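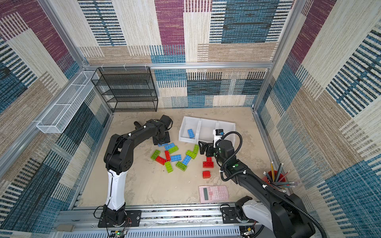
This page covers the fault on the two-arm brick sorting cell at the Clurkham bench and what to do if you run into it. It applies to both arms. If your question isn't answered, write to Sidra Siddiqui, who keeps the fault log.

Last updated September 13, 2025

## The fault

### What went wrong?

The right arm's gripper stayed closed after it was told to open. The arm had carried a brick to the tray, the controller sent the open command, and the fingers did not move. The program read the command as finished and sent the arm back for the next brick with the first one still in its fingers. It then pushed that brick down into the pile until the arm's force limit tripped and both arms stopped.

The log shows this as error 304, "joint load over limit." That message describes the stop and says nothing about the gripper, so the first two reports were filed as collisions.

### Was anyone hurt or anything broken?

No one was hurt. One finger pad on the right gripper was torn and has been replaced. The wrist camera mount was checked and was fine.

### What caused it?

The gripper motor lost power for a moment when the arm was stretched toward the back of the cell. The connector at the wrist had worked partway out from the cable pulling on it. When power came back, the gripper held its last position and ignored the open command, which had been sent during the gap.

There was a second problem in the software. The Sitach controller did not compare the finger position it asked for with the position it got back. A working sensor was reporting the right value the whole time, and the program never looked at it.

### How often did it happen?

We went through 406 logged runs and found the fault in 11 of them. All 11 were on the right arm.

## Working at the cell

### How do I tell a stuck gripper from an ordinary collision?

Look at the fingers before you reset anything. If the arm has stopped over the pile and is already holding a brick it should have let go of, treat it as a stuck gripper. If the fingers are open, it is more likely a collision.

You can also check the wrist camera recording. A brick that still sits between the fingers after the release step means the gripper never opened. 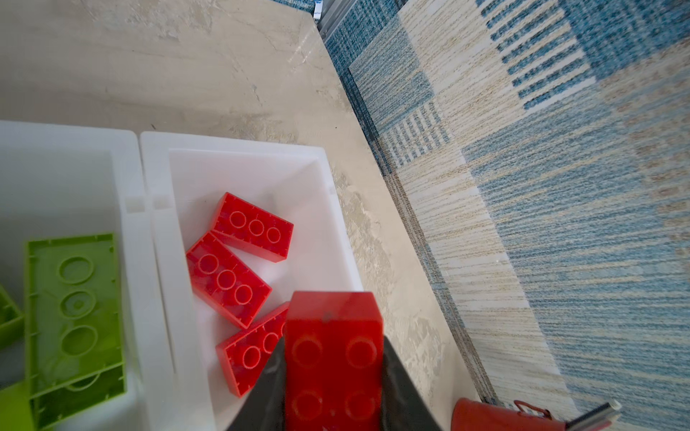
*Right half of a sort: red brick in the gripper, red and green bricks in neighboring bins.*

### What should I do when it happens?

1. Press the stop button, even if both arms have already stopped.
2. Wait for the motor light on the controller to go out.
3. Write down the error number and the run number.
4. Save the wrist camera recording before you restart. A restart overwrites it.
5. Hold the arm with one hand and check that the wrist connector is fully seated.
6. Clear the error and open the gripper from the manual screen with nothing underneath it but the floor of the cell.

### Can I just pull the brick out?

Not with the power on. The gripper may still have an open or close command waiting, and it can move as soon as the error clears. Use the stop button first. With power off, the fingers can be pushed apart by hand.

### Can I reach in to move a brick if only one arm has stopped?

No. The force limit is supposed to stop both arms together, but do not count on it. If one arm is still moving, press the stop button and report it as a separate fault.

### Does the color or position of the brick matter?

No. We saw the fault with red, blue and green bricks. What matters is how far the arm reaches before the release.

## The fix

### What has been changed?

The wrist cable on each arm has more slack and a clamp that takes the pull off the connector. The program now reads the finger position after every open command. If the fingers have not opened, it tries once more, then stops the arm where it is and shows error 406, "gripper not released."

### Do I need to do anything to get the update?

The Clurkham cell already has it. The cell at Urquhart has the new clamps but is still on the old program, so error 304 can still mean a stuck gripper there.

### Are Imano grippers affected?

The position check is worth having on any gripper. We have not seen the connector problem on the Imano unit, but it uses a different plug and has had far less running time.

### Is the fault closed?

The software part is closed. The connector part stays open until the cables are inspected again in December. Please keep reporting any 304 or 406 until then, including ones that clear on the first reset.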